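Notes > Days out > Robots

An afternoon of fruit handling at Hiltier

By Lucrezia Villa
Jul 10, 2025
4 min read

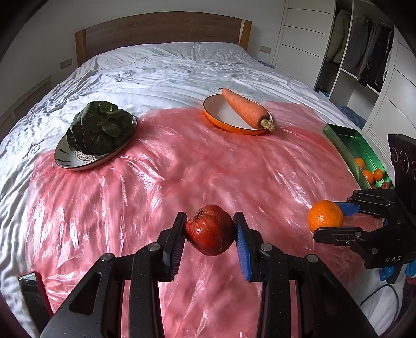 Pomegranate in the middle, mandarin on the right. The bok choy waits its turn.

I had imagined an open day would mean a big arm behind glass and a man with a headset microphone. Hiltier went for a bed. A proper one, with a headboard and a white satin duvet, and a sheet of pink plastic spread over it, and around that a carrot in an orange dish and a green tray of small citrus. I have stayed in hotels that made less effort.

The idea, as it was put to us on the way in, is that a robot learns to pick things up by studying a great many recordings of people picking things up. The people do it with hand-held grippers, one in each hand, and each gripper has its own camera. So what you go to watch at a robot open day is a person, shopping very slowly.

I watched for longer than I meant to. It is oddly gripping (sorry). The pads on the fingers are ridged, and one of the blue ones had hold of the pomegranate, which is a heavy, slippery sort of fruit that I regularly drop with the hands I was born with. The woman running the session told me the satin was chosen on purpose. Creases move, plates tilt, light bounces about, and a robot that has only ever seen a tidy grey table goes to pieces in an ordinary bedroom. I said I knew the feeling.

They had done 405 recordings on that set-up by the time I arrived, she said, and wanted plenty more before changing the food. I asked who eats it all afterwards. She gave me the look you give a child at a museum.

Then I was allowed a go. You squeeze, the fingers close, and your brain insists that your hand is two inches nearer than it is. My mandarin took 17 seconds to get off the plastic and rather less to get back onto it. I was told, kindly, that slow was fine and that jerky was the problem. I was both. A boy of perhaps ten went after me and was very good, so I went to find the tea.

The tea was in paper cups, poured by hand. There was also a short talk about a piece of software called Lilico, which sorts the good recordings from the bad ones, and I spent most of it wondering which pile mine was in.

They are doing another one in October, with kitchen things, I'm told. I've put my name down - and I have been practising at home with the salad tongs.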